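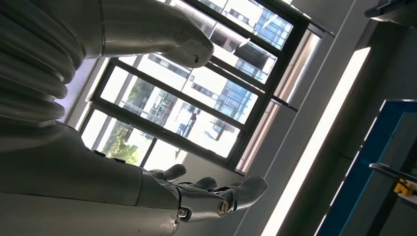 Figure 7. Wrist camera view with the hand held open near a window.

7. Checking the wrist view before you record

By now the hand is mounted and the Plallico software talks to it. Next comes the part we like best: looking at the world from the wrist! The grasp predictor was trained on 2,405 short recordings made from this kind of view, with the hand itself filling a good share of the picture. The closer your view is to ours, the better your results will compare with the ones in the Arkham report.

Before you start
Switch the arm to Hold and clear the space it can reach.

CAUTION: Keep your own fingers away from the knuckles while the hand is powered. The joints close without a warning sound.

1. Open the View tab and choose Wrist.

2. Send the Open Hand command. Wait until the status line reads Ready.

3. Look for the thumb tip and the fingertips. The palm may run out of view, and so may part of the ribbed section near the thumb. Both are fine.

4. Check the tilt. Figure 7 leans at roughly forty-five degrees, and the predictor copes very well with that. Leave the picture as it comes - do not rotate it in software, or the finger positions will no longer match the joint readings.

5. Turn the wrist slowly toward the brightest thing in the room. In Figure 7 that means a big window and a long light strip. The glass looks washed out in places, but the fingers still stand out clearly, and that is what you want.

6. Press Lock Exposure.

7. Run Self-Mask. The software paints the hand green in the preview. Gray fingers against a pale gray wall are a hard test, so try one pose like that on purpose. It is a real pleasure to see the green follow a fingertip right along its edge!

8. If the mask spills onto the wall, move the wrist a little and run step 7 again.

9. Save the view as your reference. Use the Castellanos naming pattern: site, hand, run number (for instance, Fletthorpe-left-555).

Note: Bright spots on metal bolts can leave small holes in the mask. Holes up to 12 pixels wide are filled in when you save.

Note: References saved with the July release use the old mask format. Open each one and save it again before mixing it with new recordings.

CAUTION: Do not loosen the knuckle bolts to get a better view. Doing so changes the finger zero points, and you will have to go back to section 4.

When the reference is saved, leave the hand open and go on to section 8, Recording your first grasps.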